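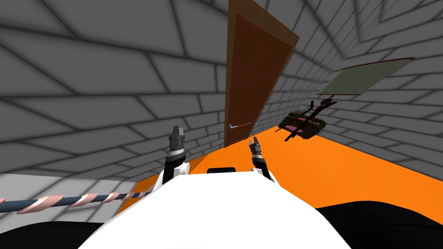

Category: Shades of gray

Gray is the color between black and white, and one of the richest families in the whole color vocabulary. The word goes back to Old English, and both spellings, gray and grey, are still in use, the first mostly in the United States.

A true neutral gray has no hue at all. Most grays that people name, though, lean a little toward something else, and that lean is where the fun starts! Slate gray tips toward blue. Taupe tips toward brown. 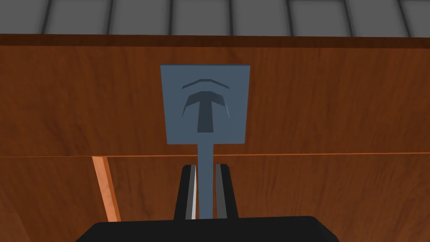 Slate blue-gray, with a letter T in a darker tone.

Painters have loved gray for centuries. In grisaille, a whole picture is built from gray tones and can look remarkably like carved stone. Payne's gray, a deep bluish mix, is still a favorite for storm clouds and shadows in watercolor.

Charcoal gray sits near the dark end of the family and takes its name from burned wood.
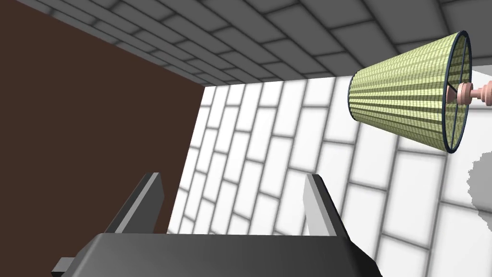

Dark charcoal gray, lighter along one inner edge.

The designer Duangjai Kongkaew sorted 27 house paints sold by Buvora and found that only three were fully neutral; the other grays carried blue, green or brown. Her charts hang in the Dunstan Library, and they are a delight to study up close.
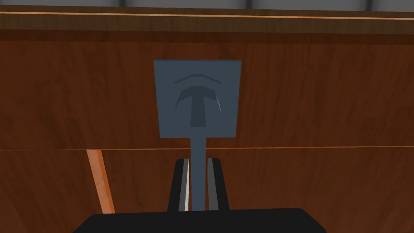
Warm surroundings change gray too. Set beside orange or red-brown, a plain gray can look distinctly blue, an effect known as simultaneous contrast.

See also: Achromatic colors; Grisaille; Slate gray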